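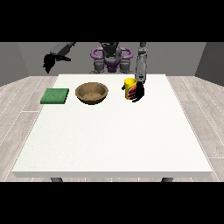 Runcombe Allotments – members meeting, February, 7 pm

Present: Roman Pawłowska (chair), Zohreh Bahrami, Tshepo Makhubela, Keabetswe Du Plessis, me (Shinji Kubo, notes). Apologies from the Vevley Lane end, none of them could make it.

Last minutes: agreed. One fix, it was the north gate that sticks, not the south.

Water
Main still off until frost risk is over. Tshepo wants it on early for the greenhouse people. Roman against, after last year's burst by plot 17. Left as is, look again next month. Keabetswe to get a price for lagging the standpipe.

Waiting list
13 names. Two half plots comming free on the Raju side. Zohreh to write to the top two on the list, one has moved to Muvine and may not want it now. If no answer in two weeks go to the next.

Rents
Letters out. 95 plots, 93 paid. Roman will phone the other two. No late fee this year.

Compost
Long talk. Somebody is putting cooked food in bay three again. Rats seen by Keabetswe, twice. New sign, bigger. Tshepo wants lids – cost unknown, he'll ask.

Seed order
Closes end of month. Onion sets and first earlies going in as one order, everything else buy your own. Money to Zohreh please, with your plot number on teh envelope.

AOB
North gate – Roman has hinges, needs a second pair of hands.
Bonfires: same rule, after 6 pm only. Complaint from the houses about smoke, Zohreh has replied.
Plot 17 shed roof still flapping. Shinji to have a word.

Closed 8:40. Next one in March, same time.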